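Open day at the Mukerwood paper mill

I'd been meaning to go for years, and this September I finally got myself on the early bus and was at the gates before 10 in the morning. There was already a queue! Mukerwood has been making paper by the river since 1714 and only opens to visitors once a year, so I suppose I wasn't the only one who'd been putting it off.

You start in the rag loft, which is up a very steep stair (sensible shoes, please). It smells of dust and old sheets. Our guide let us tear up some cotton, and it's much harder than it looks – my thumbs were sore all afternoon. Then it's down to the vats, where you get to dip a mould and lift out your own sheet. Mine had a great thick lump in one corner and I was terribly proud of it.

The big machine is next door, in the long shed. It's a Plustau, painted green, 97 feet from end to end, and the noise when they start it up goes right through your boots. They only ran it for 12 minutes but I could have stood there for an hour. At the far end the paper comes off on a reel as tall as I am, and most of it gets sold on for tissues and napkins these days.

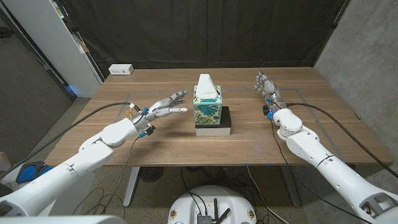
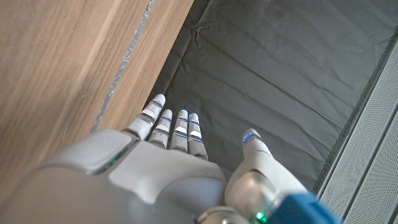
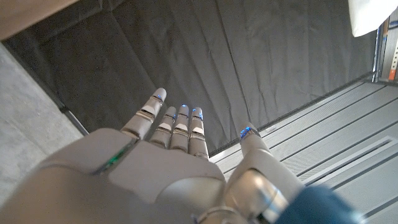
A tissue box on the table in the first one, and two views of a jointed hand after it.

Lunch was in the old drying barn. I had the leek soup and a cheese scone, and then went back for a second scone, which I don't regret at all. The tea was a bit weak. Do get there before one o'clock if you want a seat by the window, where you can watch the weir.

My favourite part was the marbling room, run by the Siliņa bindery from over the hill. You flick the inks on with a little broom, drag a comb through and lay your paper down flat, and every single one comes out different. I made four and spoiled one by sneezing. They had Cikska notebooks for sale too, with lovely rough edges, and I came away with three more than I needed.

Parking is in the field behind the church and gets muddy. The bus back leaves from the bridge, on the side opposite the pub.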